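Budget for the bowl as well as the arm

May 29, 2018

I have now sat through three equipment budgets for small automation projects, and in every one of them the robot got a page and everything else got a line. I want to argue for turning that round, and I want to argue it using pet food, which is the most enjoyable thing I have worked on in years.

Portions of dry kibble, a bowl, a gripper, a table with ordinary household clutter at the back of it. It is a lovely job and a far harder one than it sounds.
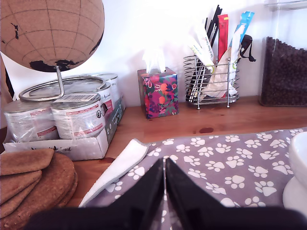
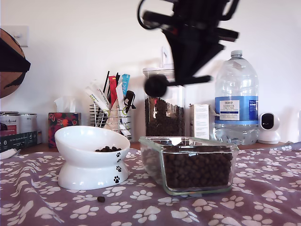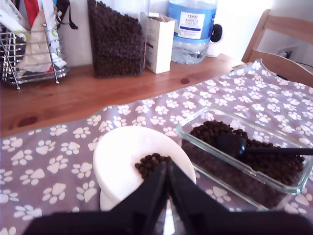 Feeding at a wooden table, gripper and all.

When we started planning at Jalldale I did what most people do. I opened a spreadsheet, typed "arm" in the first row, "gripper" in the second, and then a third row called "sundries", into which I put £690 because it looked like a sensible amount of money. I was very pleased with this. It took me the better part of an afternoon, nearly all of it spent on the first two rows, comparing reach and payload and reading other people's complaints about connectors.

The sundries row was gone before the end of the first month. We had not been careless with it. We had simply put the whole of the real work into it without noticing: bowls, mats, dishes, scoops, jars, kibble, more kibble, a different kibble when the first sort crumbled, a second set of fingertips, cable ties, a decent lamp, and a vacuum cleaner that I still think should have been on somebody else's budget.

So my first piece of advice to anyone drawing up a plan is to write the list from the table upwards. Start with what is being handled. If it is pet food, buy a bag before you buy anything else and spend a morning with it. Pour it. Scoop it. Drop some. You will learn that small round pieces and small flat pieces behave like two different materials, that there is dust at the bottom of every bag, and that a scoop pushed in at a shallow angle comes out with much less than one pushed in steeply. All of this is worth knowing before you choose a gripper, and it costs you the price of a bag of kibble!

Then the containers. I had no opinions at all about containers two years ago and now I have dozens. A wide, shallow dish is easy to get into and easy to knock. A tall jar keeps the food nicely but you have to reach down into it, and there is a lid to deal with, and lids are a whole season of work in themselves. Clear ones let a person see the level at once, while a camera may have quite a different view of the matter, depending on the light. Buy several kinds and buy them cheaply. I would sooner have eight cheap dishes than one beautiful one, and I'd put money aside for breakages from the start so that it never has to be discussed.

After that the surface. A mat slides or it doesn't. It wrinkles or it doesn't. If you are going to be running the same job hundreds of times, a mat that creeps along the table by a finger's width each day will cost you more hours than any fault in the arm. Ours came from a pet shop in Telcombe and we bought it on the way to something else. The next one was chosen with a good deal more thought.

Only then would I open the catalogue.

Nam-gil Ok, who ran the bench at Jalldale in the first year and now does the same for a bigger outfit, disagreed with me about this at the time and still does, a bit. His case is that the arm takes longest to arrive, so it must be ordered first, and if you dither over dishes you will lose weeks. He is right about delivery. We waited 41 days for ours and I had expected to wait less. But ordering first and thinking first are separate things, and nothing stops you from spending a week with a bag of kibble before the order goes in. I said this to him over lunch and he said that in a week I would have bought nine scoops. Fair enough. I had bought six.

The other thing I feel strongly about is clutter, and whether to pay for it. A lot of plans I read assume a bare bench. It makes everything easier: easier to light, easier to reset, easier to explain to whoever holds the purse. And for the first few weeks I'd say go ahead, have your bare bench, enjoy it. But people do not feed their cats on a bare bench. They do it next to the tissues and the takeaway sachets and the water bottle, with a tin or two shoved against the wall. If you want a machine that is any use in a home, then the homely stuff has to be in the plan and it has to be in the budget, with a bit of storage to keep it in and some time each week for moving it about. It is cheap. It is very nearly free if you raid your own kitchen. The time is what costs, and time is what gets left off.

I would put down half an hour a day for setting up and clearing away. When I first suggested this figure I was told it was far too high. Then we timed it. It was too low on any day when kibble went on the floor, and kibble goes on the floor.

Let me say something about quantities too, as I got these wrong in a way that may be useful. We planned for 1,000 runs in May. I had worked it out on the back of an envelope from how long one run took when it went well, and multiplied. We managed 507. I was rather low about it for a day or so, and then I went through the log and cheered up enormously, because the log told us exactly where the rest had gone. A good part went on resetting the table. Some went on refilling. A fair bit went on a cable that snagged whenever the arm turned a certain way, which a clip costing pennies put right. Hardly any of it was the robot being slow. If I'd spent twice as much on a faster arm, as was seriously proposed in March, I think we would have got perhaps a handful more runs and a great deal less sympathy.

That log is the best planning tool we have. I didn't budget for that either! It is a notebook with a pencil on a string. Anyone who stops the work writes down the time and one word for the reason. For the next round I simply added up the words and put money against the longest columns. "Reset" got a set of trays so that a whole table's worth of bits could be carried off and put down again in one go. "Spill" got the vacuum cleaner. "Cable" got the clip.

There are people who will find all this a bit small. I have a friend in purchasing at a packaging firm who buys lines costing more than my house, and she was kind about it, but I could see her wondering when I'd get to the point. Yet when I asked what had held up her last big installation, she told me it was the floor. It wasn't level, and no one had put in anything for levelling it. A very large project, and its mat was wrong.

On spares I have become quite bold. Fingertips wear, and they pick up grease from the food, and a greasy fingertip loses hold of things a clean one keeps. We buy them in pairs of pairs now. I keep one set fitted, one set clean, and one set in a drawer labelled Wang, which is the name of the supplier and has led to a certain amount of confusion with visitors. If the plan has to be trimmed, trim somewhere else. A morning lost waiting for a part the size of a thumb is a miserable thing, and everybody is being paid for it.

On software I will only say that we use a scheduling tool called Cakitz, that it is fine, and that it took up far more room in our meetings than it deserved. Pick one and get on.

What about training for the people? Put it in, and put it near the top. I don't mean a course. I mean paid hours in the first fortnight when someone is allowed to be slow, try silly things and scoop kibble badly until they get a feel for it. Our best improvement so far, a change in where the dish stands in relation to the bowl, came from a new starter on her second afternoon who found her elbow was always in the way. Those hours don't show up as output on any sheet, and I have had to defend them twice, and I'll happily do so again.

My budget for the coming round therefore looks rather odd beside the old one. The arm is one line, near the bottom, and it says "keep". Above it are the food, dishes and jars, mats, lights, trays, fingertips, clips, cleaning, clutter, setting-up time, and learning time. Sundries has gone altogether. If I can't name a thing I don't get to spend on it, and so far I have found that I can name nearly everything, which is a pleasure in its own right after years of guessing.

It has also made the meetings much more fun. When the plan was a page of arm specifications only two of us could say anything. Now everyone who has ever fed an animal has a view, and most of the views are good. We spent twenty minutes last week on whether a raised bowl is worth having, and I came away with a page of notes and a much better idea of what to buy. I'd like the next plan to include wet food, and I've already been warned about the tins.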